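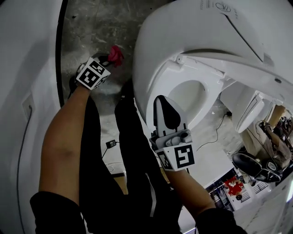 Genji wanted to know why the robot can't simply be told what to do. He asked it on his first afternoon in the club, and most new members ask it sooner or later.

You can tell a person "wipe the toilet" and they will know what you mean. They have seen a toilet before. They know a cloth gets pinched between the fingers, and they know how hard to press. A robot starts with none of that. If you told it in words, you would need words for every tiny move, and you would run out of patience before you got to the seat.

So our club shows the robot how. This is called learning from demonstration. A demonstration is one try at a job, done by a person, from start to finish.

## Grippers you hold in your hands

For the cleaning project we use two hand-held grippers, one for each hand. A gripper is a simple robot hand. Ours have two fingers that open and close. You can pinch a cloth with them, but you can't do much with a shoelace.

Why not use your own fingers? Your hand has five of them and a lot of joints, and the robot has nothing like that. If you cleaned with your bare hand, the robot would be trying to copy something it can't do. When you work through a gripper, you can only do what a gripper can do.

It feels strange at first. Rosaura dropped the cloth 11 times in her first session. By the end of September she hardly dropped it at all.

## What the black-and-white squares are for

Each gripper carries a white cube with black patterns on it. The patterns are called markers. They work a bit like the codes you scan at a store, except that they also help a computer work out where something is.

Suppose a camera sees a marker. If the marker looks small, it is far away. If it looks squashed on one side, it is turned. The computer does this math over and over, and the answers make a path through the air – up, over, down, across.

A cube is useful for this. When you twist your wrist, one face turns away and another one comes around. If your sleeve covers all the faces, the computer loses track, so push your sleeves up before you start.

## How many tries does it take?

More than you would like. Our team set a goal of 325 demonstrations, and so far we have 77 that we can use. Brayan keeps the list. A try is left out if the markers were hidden for too long or if someone stopped halfway through.

The tries should not all be the same. Start from the left sometimes, and from the right other times. Change where the cloth begins. If every try matches, the robot may learn that one path and get stuck when something is moved a little.

Dropping the cloth doesn't always spoil a try. If you pick it up again and finish the job, we keep it, and the robot gets to see how a mistake is fixed.

## Words to know

**Demonstration:** one complete try at a job, done by a person.

**Gripper:** a robot hand, often with two fingers.

**Marker:** a printed pattern that a computer can find in a picture.

**Path:** the line a gripper follows as it moves.

## Try it at home

You need two pairs of kitchen tongs, a dry sponge and a table. Hold one pair of tongs in each hand. Pick up the sponge, wipe the table from one end to the other, and pass the sponge to the other tongs halfway.

Now ask a friend to write down every move you make. Swap places, and follow your friend's list exactly, even the parts that are wrong. Milagros tried this with her brother and they needed two sheets of paper to get across the table.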